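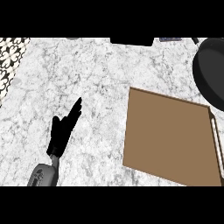 Sillora Stone Sealer, 10 oz bottle

I started making this stuff in July after I ruined my own kitchen counter with a lemon (yes, one lemon). Marble is soft and it stains if you look at it wrong, so I wanted something I could wipe on before bed and forget about. Sillora is what I ended up with!

Shake the bottle, pour a little puddle, spread it with a lint-free cloth. Wait 7 minutes and buff off whatever is left – don't let it dry on there or you'll be scrubbing haze. Two coats for marble, one for most granite. I redo mine every spring.

It won't stop etching. Vinegar and citrus will still dull a polished top, so please keep wiping up spills. It's for oil, coffee, wine, that kind of thing.

One bottle does a normal kitchen with some left over. If you have a big island, get the Wimine size, same sealer in a larger jug. The Yeo cloths are sold separately.

Updated 2012-11-30: the first batch of 700 is gone, and the new batch of 1,000 has a better cap. Sorry to everyone who got a leaky one – write me and I'll send another.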